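3.2 Household recall of fruit purchases

Households in Clurnelside and Lallstead were asked in February to list all fruit bought or picked in the previous week. Of the 1,223 households contacted, almost 200 kept no record and were interviewed by phone. Small fruits were the hardest to report. Respondents often gave them as "a bowl" or "a plate" (Figure 4), and these answers were converted to grams using the portion table of Simanjuntak and Valdovinos. 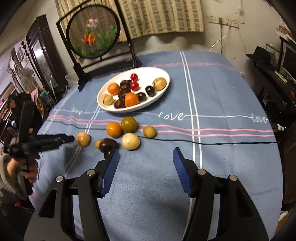 Figure 4. Small round items on an oval plate and on the cloth in front of it.

Conversion worked poorly for mixed servings. Where a respondent named more than one kind of fruit but gave a single amount, we split the weight evenly among the kinds named.

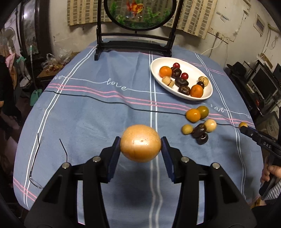 Sixteen households reported only fruit from their own trees. They were kept in the totals but left out of the spending estimates in Section 4, as no price could be assigned. Market prices for Lallstead were taken from the morning round only.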